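My neighbour Clive Entwistle has been trying to get me along to the Tirngate open day for years, and last Friday I finally ran out of excuses. I'd pictured a big hall with a yellow arm throwing car doors about (blame television for that). What I got was a laundry demonstration, and I've thought about little else since!

Gareth Ashworth was looking after the bench, and he let us lean in as close as we liked. It's a little walled-in space, two arms on a rail, a flowery mat that has plainly seen some use, a green basket, and a couple of pieces of clothing. I have folded clothes for a family of 6 and never once thought of it as a skill.

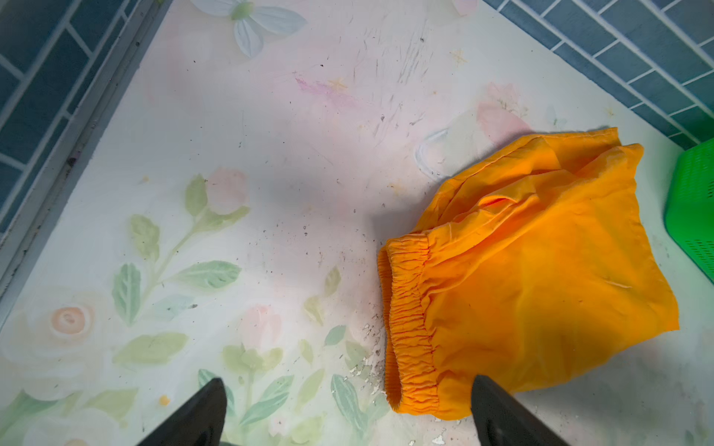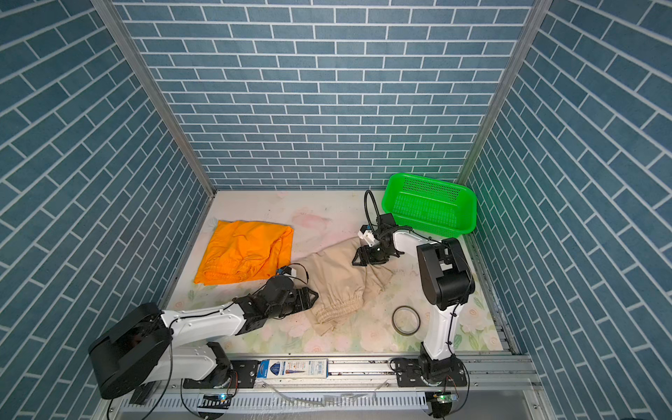 Orange and beige, and two arms to sort them out.

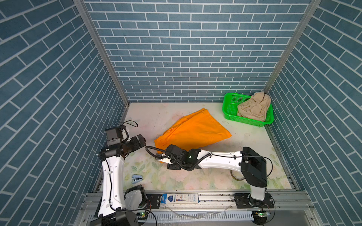
I stayed for the best part of the afternoon, long after Clive had wandered off in search of a sandwich. I asked Gareth why anybody would spend so much effort on a job my grandson does for pocket money, and he was very patient with me. A car door is the same shape every time you pick it up, he said, and a pair of pants never is. I went home and watched my own hands at the ironing board, feeling quite impressed with them.

Now, I know there are people in town who grumble that this sort of thing is a waste, or that it will put somebody out of work, and I don't think the second worry is silly. My mother did hotel linen for most of her life and would have had strong opinions. But her wrists were ruined by fifty, and I'd have liked to hear what she made of it with a cup of tea in her hand, watching something else do the bending and pulling.

What I'd ask of Tirngate is simply more of these days, and on a Saturday too, so the people who do that work for a living can come and put their own questions to Gareth.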